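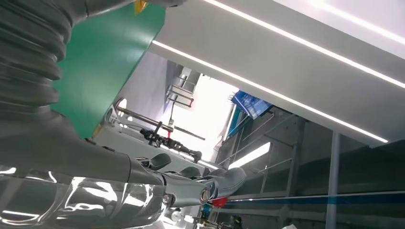

Porkisdale Online Games Desk

Breller has released Update 30 for its co-op shooter Tetatmont on PC and consoles. The patch raises the level cap for the Tang faction from 1000 to 2000 and adds a ranked survival mode – open to all owners of the base game at no extra cost.

Players need a gear score of 300 to enter ranked matches. Progress is saved at the end of each wave, and groups that lose a member can refill the slot between waves. Matchmaking now sorts by region first, then by rank.

The update also fixes a crash in the inventory menu and a fault that reset custom key bindings. Cross-platform play is planned for March.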